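Folding chair

A folding chair is a light, portable seat that closes up more or less flat, so you can stack it, hang it, or shove it behind a door. I've been writing up everyday furniture for this site for a while now, and this is the entry I get the most mail about, mostly from people who want to know why theirs pinches (I'll get to that!).

Origins

Folding seats are very old. The ancient Egyptians had them, and so did the Greeks and Romans, usually as an X-shaped stool with a leather or cloth seat slung between the top rails. For a long stretch of history a folding stool was a sign of rank, something a commander took along on campaign. I love that, because the ones I grew up with lived in a church basement and smelled like coffee.

The cheap modern kind came along once factories could bend steel tube and stamp sheet metal by the thousand. Plastic seats and backs followed later, and that's when the weight really dropped.

How they fold

There are two big families. In the X-frame type, two pairs of legs cross and turn on a pin in the middle, like scissors. In the side-fold or "flat" type, the front legs and the back are one long piece, the rear legs hang off it, and the seat swings up between them as you close the thing. Camp chairs that bunch up like an umbrella are a third sort, and I've given them their own entry because they have way more joints than you'd think.

The pinching happens mostly in side-folders, where the seat edge closes against the frame. Pick the chair up by the top of the back, push the seat up with a flat palm, and keep your fingers out of the corner!

Frames, feet and fittings
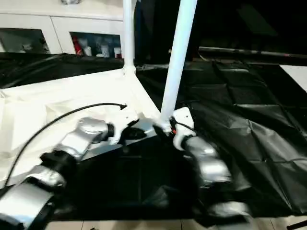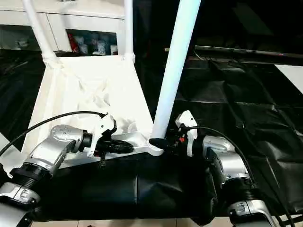
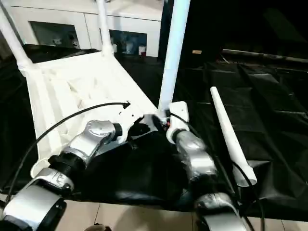 White tubes and poles, with a pale panel in the second and third pictures.

Steel tube is the usual choice for halls and schools. It's heavy and it rusts where the paint chips, but it puts up with being thrown on a cart. Aluminum costs more and feels wonderful to carry. Wood is still around, mainly for weddings, and a slatted beech chair can go decades if you keep it out of the rain.

Foot caps get lost constantly. Take one old cap to the store with you and match the outside width of the tube, then check that the new one grips before you buy a whole bag. Bare tube ends will scratch a wood floor in one evening, and I have the dining room to prove it.

Two models I know well

My own set is the Plukport 124, a plain side-folder with a plastic seat. Mine are rated for 200 pounds, on the low side, so I save them for kids and skinny cousins. The Breron 337 is sturdier, with a double brace under the seat, and it's the one our library uses for talks. It nests badly, though. You can't get a tidy stack out of it no matter how you turn them, and I've tried!

Storage and care

Hang them on wall hooks if you've got the wall. Stacked flat, they slide, and a leaning row goes over like dominoes. Wipe plastic with dish soap and warm water, and skip the scouring pads. A drop of light oil on each pivot in November, before the holiday crowd shows up, takes care of most squeaks. If a rivet has worked loose, a bolt with a lock nut makes a decent repair, as long as you don't tighten it so far that the leg won't swing.

See also: camp chair, deck chair, stacking chair, step stool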